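Hand-held gripper, block pads or go back to the thin ones?

Trying out two sets of fingers for the Kettle grip. Thin ones came with it, block ones are from Panby.

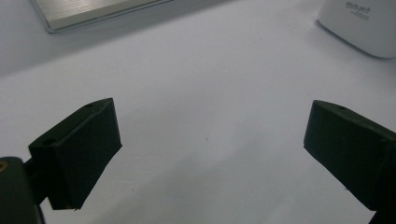
Block pads on, jaws open, white table.

Problem is the camera view. With the blocks on I lose a lot of the bottom corners, and they're so dark the exposure goes up and the table washes out. Grip is miles better tho. Anyone run both? Controller is a Gronadis if it matters. Budget 80 quid, tops.
Graham Rowbotham, 31/03/2025

2 answers

Keep the blocks. Lock the exposure, dont leave it on auto, set it with the jaws open over the table and then leave it alone. We did about 138 picks with each set at Kutcombe in October and the thin ones dropped small stuff far more. Corners you can live with, what you need is the bit between the tips. Do check the screws in the pads, ours worked loose and the tips stopped meeting square. Also re-zero the Gronadis after swapping, the closed position wont be the same.

thin ones every time. never had a problem with mine
(edit: mine is the older Kettle so might be diffrent)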